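4.2 Where small things come to rest

We had expected, when we began visiting shared workrooms, that the story of a pencil would be a story about desks. People told us as much in their first conversations with us. A pencil lives on the desk, they said, or in the cup on the desk, and when it is gone somebody has walked off with it. What we found over our visits was a good deal messier and, to our minds, a good deal more interesting, and we would like to take a little time over it here, as the rest of Section 4 leans on it.

The Prunimside diaries hold 242 entries in which a participant wrote down the resting place of a small everyday item (a pencil, a roll of tape, a phone, a pair of scissors) at the moment they wanted it. Of these, only 13 name a drawer or a proper holder. The others name whatever flat thing happened to be nearby, and the range of flat things is delightful: a window ledge, a box lid, the seat of a chair, the top rung of a ladder, a tray balanced on a stool. Our participants were generous and often very funny in these notes, and we have tried to keep their wording wherever we quote them.

We call such places borrowed surfaces. A borrowed surface is one that was made or brought in for some other purpose and has taken on the work of a shelf for a while. Hutchins, the larger of our two workrooms, is rich in them, partly because so much of what goes on there goes on close to the floor. Cables have to run somewhere, stands need room for their legs, and bags get set down wherever their owners stop walking. The storage that a visitor would recognize as storage, such as a lidded bin or a folding table, sits among all this and competes with it. Figure 3 gives a sense of how closely the two kinds of place are mixed, with a pencil lying out on cardboard while the clear bins stand on the floor across the cables from it.

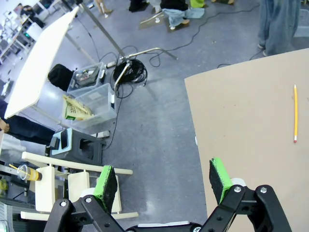
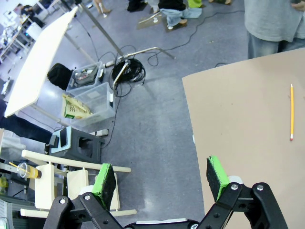 Figure 3. Two views of the floor area at Hutchins. In both, a yellow pencil lies on tan cardboard, and two clear plastic bins, a coiled black cable and a step stool can be seen on the gray floor.

4.3 The step stool as furniture

Of all the borrowed surfaces, the step stool deserves a few paragraphs to itself. It turned up in the diaries far more often than we would have guessed, and hardly ever as something to stand on. Participants at both Hutchins and Prastley wrote of it as a side table, a footrest, a place to prop a screen at a comfortable height for someone sitting low down, and, in one entry that we are very fond of, as the only spot in the room that was not already spoken for. The first view in Figure 3 shows the habit nicely: the stool has a light-blue tray on top with a dark device held upright in it.

There is an easy lesson here for anyone fitting out a room of this kind, and we were slow to see it. When we drew up our first plan for Prastley in June, we listed the stool under access equipment and put it beside the tall shelving. By our next visit it had wandered over to the seating, and it had a deck of Uno cards and a mug on it. We moved it back, a little primly, and it wandered again. After that we left it where people wanted it, bought a second one for the shelves, and changed the heading in our coding sheet to "low surfaces, movable."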